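Tuesday, January 29, 2019

On Doing Nothing With a Yard

I have moved house in December, and I don't recommend it. The ground is hard, the movers are grumpy, and you spend the first month in a new place looking out the window at a yard you can't do anything with. That last part turned out to be the best thing that has happened to me all winter, which tells you what kind of winter it's been.

Our old place in Kirkuvwood had a yard the size of a parking space, and I fussed over it like a show dog. I seeded it. I edged it. One spring I spent $200 on a soil kit from Zekodard that came with a booklet, a plastic scoop and a strong smell, and at the end of summer I had the same yard with a plastic scoop in it. My neighbor Taner Bozkurt, who did nothing to his grass except walk on it, had a lawn people slowed their cars for. I still haven't forgiven him, and he still hasn't noticed.
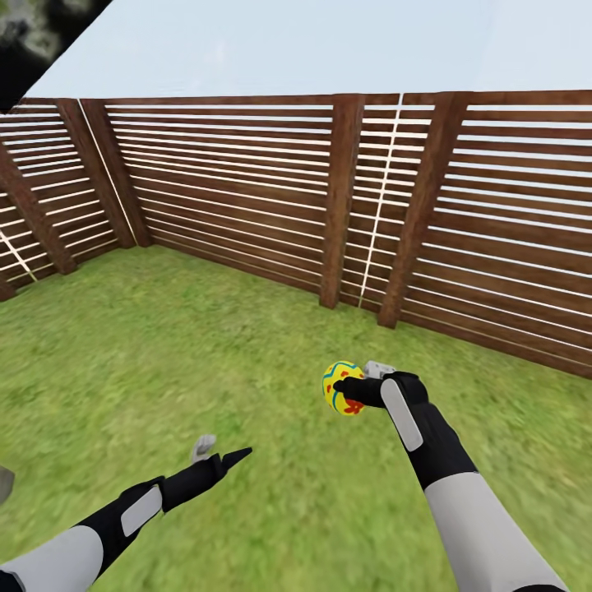
So this year I am trying the Bozkurt method. I will not own a plan. I won't own graph paper, or those little flags on wires, or an opinion about lime. The whole idea is that a yard mostly wants to be left alone, and that most of what I used to call gardening was me being nervous outdoors. A fence made of horizontal slats, with the light coming through the gaps, doesn't need a vine trained up it to be worth looking at over coffee. Neither does plain grass. I used to look at a stretch of grass running up to a fence and think "border, 2 feet deep, something tall at the back." Now I think "grass" and go in for a second cup.

My wife's aunt, Young-sook Choo, does not approve. She has grown vegetables in every place she's ever lived, including one apartment with no balcony, and she regards a bare yard the way other people regard an unmade bed with guests coming. She gave me 11 packets of seeds when we moved. I put them in the drawer with the takeout menus, where they are safe from me.

The trouble with leaving a yard alone is that everyone you know has an idea for it. In the first week we were offered a birdbath, a fire pit and half a truckload of gravel. A man at the hardware store in Jikcombe tried to sell me a shed while I was holding a light bulb. I said I didn't have anything to put in a shed and he said, very kindly, that I would.

I'll make an exception for anything kids can climb. A little wooden house up on legs, with a ladder up one side and a blue slide down the other, is a better use of lawn than any flower bed I ever dug. Flowers never once yelled for me to watch them. As a kid I'd have moved into something like that and had my mail forwarded.

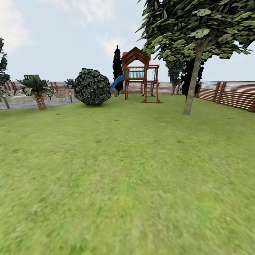 What I'm doing instead

Mostly reading. I'm halfway through a fat paperback mystery by somebody called Ağca, and I have been halfway through it for two weeks, because I keep looking up. I've learned when the light gets to the back step. I've learned that the folks behind us argue about the recycling. There's a squirrel that I suspect of having been here longer than the mortgage.

I did slip once. Last Saturday it got mild for an afternoon and I found myself in the garage with a rake in my hand and no memory of picking it up. I put it back. Taner says the urge passes by April, but Taner also says he's never felt it.

Young-sook is visiting in the spring and has asked, twice, how the beds are coming along. I've told her the ground is resting.

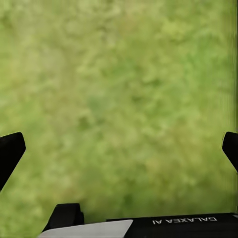 Green, blurry, and no help from me.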